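Jotby desktop teardown notes + parts list

README, last touched 2023-10-11, Ragnvald Berge

What this is

Notes and a parts table from stripping down office desktops at the Plandness workshop. 37 machines so far. All mid-size business towers and small desktops, mostly Dell, a few odd ones from the Stavance office clearout. Written for whoever picks up the next pallet so they don't start from zero like I did.

Not a repair guide. Assumes you know which end of a screwdriver to hold.

What's in the folder

parts.csv: one row per part pulled
machines.csv: one row per case
labels.txt: typed-out text from power supply labels, by hand, expect mistakes
notes/: my scribbles, one file per machine, uneven

parts.csv has a bit over 2,000 rows. Yes, screws are in there. No, I would not do that again. Filter on type != screw and life gets better.

Columns in parts.csv

machine_id: matches machines.csv
type: psu, drive cage, board, memory, cooler, bracket, latch, clip, screw, cable, other
color: plain words, what you'd say out loud
fastening: screw, latch, clip, slide, mixed
order: where in the teardown it came out, starts at 1
condition: ok, marked, broken, unknown
tested: yes / no. Mostly no.

Before opening

Power cord out. Hold the power button in a few seconds. Side panel off, put it somewhere it won't get stepped on. Lay the case flat, open side up. Write the machine_id on tape and stick it on the chassis BEFORE pulling anything. I skipped this on 2 machines and their rows are marked mixed, don't trust them.

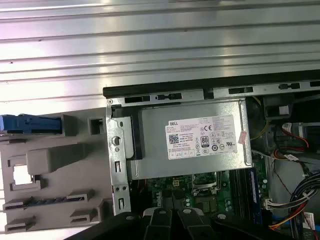 Go by touch color first. On the Dells blue usually means you're allowed to grab it, so latches and so on. Those come before any screws. Record the latch as its own row only if it comes off by itself, otherwise it belongs to the cage.

Power supply: read the label while it's still sitting in the case. Much easier than later in the bin with ten others. Type the wattage and part number into labels.txt, skip the safety symbols. 80 PLUS mark goes in the psu_mark column of machines.csv, yes or no, I didn't seperate the levels. Never open the supply itself. Whole unit is one row. Leftover bits of sticker on the casing: ignore.

Drive cage: check for cables underneath before lifting. Plastic rails and tabs snap if you twist. If a tab snaps, condition is broken even if the rest is fine.

Memory: clips at the slot ends, push out, stick comes up. Into an antistatic bag, straight away, not onto the bench. One row per stick.

CPU and cooler: leave the chip in the socket unless someone asked for it. Cooler gets a row, chip doesn't. If the paste is all over the place write it in notes.

Small clips in the steel rails: leave them. I pulled them from the first 6 machines and it was a waste of an afternoon. They're in parts.csv as clip and you'll see they stop after that.

Known problems

color is all over the place. gray, grey, dark gray, blackish. Cleanup half done.
order is unreliable where Cattaneo bins got tipped together in September.
bracket covers too many things. Anything bent steel that I couldn't name went in there.
Some memory sizes are missing, label was gone or I forgot.
fastening "mixed" means either two kinds of fastener or that I didnt look properly. Can't tell which anymore.

Not covered

Laptops, monitors, anything with a battery bigger than a coin cell. Hard drives get pulled first and go in the locked cabinet, they have their own sheet and are not in parts.csv. Ask before taking one.

Bins

Gray bin: supplies
Blue bin: memory, bagged
Big crate: empty cases, stack on their side
Coffee can: screws

If you add rows

Keep the same column order. New type words are fine but put them in the list up top. Don't fix my old rows without a line in notes saying what you changed. Save as plain csv, commas, no fancy quotes.

To do

finish color cleanup
split bracket into at least two types
weigh the supplies, scale is on order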